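Keeping Newspapers and Clippings in Good Shape

Newsprint is cheap paper and was never meant to last. Left on a sunny shelf, a front page can turn yellow in a single summer. Most of the damage comes from light, heat and damp, and all three can be kept down at home.

Start with clean, dry hands. Cotton gloves catch on torn edges, so skip them. Open the paper flat on a table larger than the full spread and take out any staples, paper clips or rubber bands. A rusted staple should be bent open from the back with a dull butter knife, then lifted out. Don't pull it.

If you are cutting out a story, cut the whole column and include the name of the paper and the page number. Write the date in soft pencil in the margin. Ink bleeds through. If the story jumps to another page, keep both pieces in the same folder.
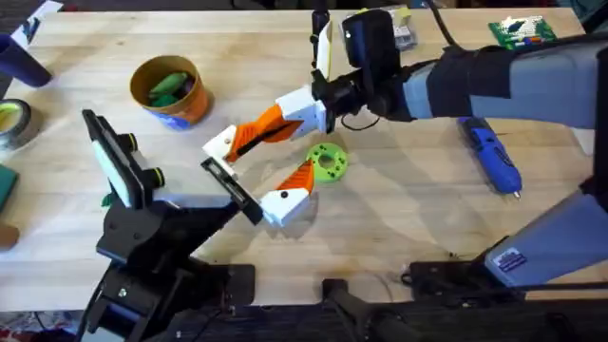

Folded papers should be opened and left under a clean board with a few heavy books on top. Give them a week. Do not iron newsprint, even on low – the heat makes it brittle.

For storage, use acid-free folders inside a flat box. The Garnton box in the large size takes a full broadsheet opened out and holds 50 sheets without bulging. Wakus makes a cheaper one, but the lid is loose and lets in dust. Put a sheet of buffered tissue between clippings, and keep color inserts in a folder of their own.

Tape is the worst thing you can put on a tear. It goes brown and the glue soaks in. Leave small tears alone. Larger ones can be held with a strip of Japanese tissue and wheat paste, brushed on thin.

Attics and basements are both bad places for the box. A bedroom closet on an inside wall is better. I have a run of the old Berkport weekly, 200 issues, on a closet shelf, and the only ones that have browned are the ones that came to me that way.

Make a copy of anything you expect to read often. Scan at 500 dots per inch if you have small type or photos to save, and print the copy on acid-free paper. Then put the original away and handle the copy.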